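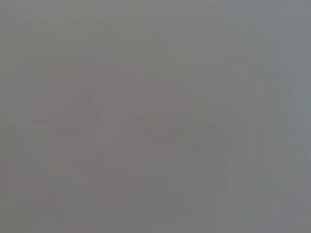

Zarkomlow, im September

Von Boyang Xia

Ich arbeite seit vielen Jahren bei Drodgate, in der Halle, in der die Mietwäsche aus den Hotels ankommt. Deutsch ist meine dritte Sprache, und ich schreibe langsam. Vielleicht passt das zu meinem Thema, denn ich möchte etwas über Tempo sagen.

Im Frühjahr wurde bei uns die Anlage Onu in Betrieb genommen. Ein Arm greift die Stücke vom Band und legt sie in Fächer, und am Handgelenk des Arms sitzt eine kleine Kamera, deren Bilder wir an einem Bildschirm verfolgen können. Die Geschäftsführung hat uns vorher versichert, dass niemand entlassen wird. Dieses Versprechen wurde bis heute gehalten, und ich finde, man muss das erwähnen, bevor man etwas kritisiert. Wir waren 60 Kolleginnen und Kollegen in der Halle und sind es immer noch.

Trotzdem ist es eine andere Arbeit geworden. Früher stand ich am Band, links und rechts von mir jemand, und wir haben geredet. Über die Kinder, über die Miete, über den Bus, der wieder nicht kam. Die Hände haben allein gearbeitet. Wer nie so eine Arbeit gemacht hat, stellt sich vor, dass sie stumpf ist, und an manchen Tagen war sie es auch. Aber der Kopf war frei. Jetzt sitze ich an einem Tisch und sehe auf den Bildschirm, und wenn die Anlage bei einem Stück unsicher ist, muss ich entscheiden: Badetuch oder Bademantel, reinigen oder aussortieren. Für jede Entscheidung habe ich 10 Sekunden. Danach wird das Stück in ein Sonderfach gelegt, und das Sonderfach erscheint am Ende der Schicht in einer Liste mit meinem Namen.

In meiner schlimmsten Schicht waren es 179 Anfragen. Der Mann von Kitley, der die Software betreut, sagte mir freundlich, das sei doch wenig, früher hätte ich viel mehr Stücke in der Hand gehabt. Rechnerisch hat er recht. Aber ein Handtuch, das ich anfasse, sagt mir sofort, was es ist. Der Stoff ist dünn geworden oder er ist es noch nicht, dafür brauche ich keine Sekunde. Auf dem Bildschirm fehlt mir genau der Sinn, mit dem ich diesen Beruf gelernt habe.

Ich will die alte Zeit nicht schöner machen, als sie war. Meine Schultern sind besser geworden, seit ich nicht mehr hebe. Eine Kollegin, die nach ihrer Operation nicht mehr stehen konnte, ist wegen des neuen Tisches überhaupt wieder bei uns. In den Säcken aus den Hotels findet man Dinge, in die man nicht greifen möchte, und ich bin froh, dass zuerst eine Maschine hineingreift. Wer die Automatisierung nur als Unglück beschreibt, hat wahrscheinlich noch nie im August an diesem Band gestanden.

Was mich stört, ist etwas anderes, und es wurde in keiner der Besprechungen genannt. Wir haben das Wissen geliefert, und es wird nicht bezahlt. Mit jeder Entscheidung, die ich treffe, lernt die Anlage, so hat man es uns erklärt. Ich bringe ihr also bei, was ich selbst in Jahren gelernt habe. Wenn ich einen jungen Menschen ausbilden würde, bekäme ich dafür eine Zulage, das steht in unserer Betriebsvereinbarung. Für die Ausbildung von Onu bekomme ich den Lohn einer Sortiererin oder eines Sortierers, Stufe zwei. In der offiziellen Sprache heißt meine Tätigkeit jetzt »Unterstützung«. Ich finde dieses Wort falsch. Wer von uns beiden unterstützt hier wen?

Die Einführung hat ein Papier von 437 Seiten hervorgebracht, das im Büro der Schichtleitung liegt. Ich habe mir in den Pausen die Mühe gemacht, darin zu lesen, mit dem Wörterbuch. Es gibt ein Kapitel über den Abstand der Schutzgitter und eines über die Reinigung der Greifer. Über die Menschen am Tisch steht, dass sie »verfügbar« sein müssen. Über Pausen vom Bildschirm habe ich nichts gefunden – vielleicht habe ich es überlesen, ich bitte dann um Korrektur.

Meine Forderungen sind bescheiden. Die Liste mit den Namen soll weg, denn sie führt dazu, dass wir schnell raten, und davon hat auch die Firma nichts. Zwei Stunden pro Schicht möchte ich wieder am Band stehen, mit den Stücken in der Hand und mit einem Menschen neben mir. Und wer die Anlage anlernt, soll bezahlt werden wie jemand, der ausbildet.

Die Schichtleitung hat mir gesagt, über den ersten Punkt könne man sprechen. Über die beiden anderen wolle man im nächsten Jahr nachdenken. Bis dahin lernt Onu weiter, in drei Schichten.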